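Print | E-mail
12 Comments | 87 Shares

Brown Is Back, and Mostadlow Is Thrilled

Sunday, July 23, 2023

Walk up any street in Mostadlow this summer and you'll catch it through the front windows: brown! Mushroom, cocoa, wet sand, toast. After years of plain white, people here are painting like they mean it, and I love it.

The paint counter at Sfeir now keeps 7 browns mixed and ready, and the old mill row in Prevmont has gone tan from one end to the other.
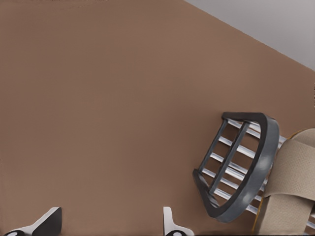 Taupe-brown wall, pale gray above, dark curved rack.

What gets me is how much the color changes over a day. My own hallway (two coats, one long weekend, a very sore neck) is almost pink at breakfast and deep as coffee by supper. Try a big test patch first and live with it for six days.

Fluvska, the neighborhood paint swap, returns in August. Bring your half-full cans and go home with somebody else's!

Print this story | E-mail to a friend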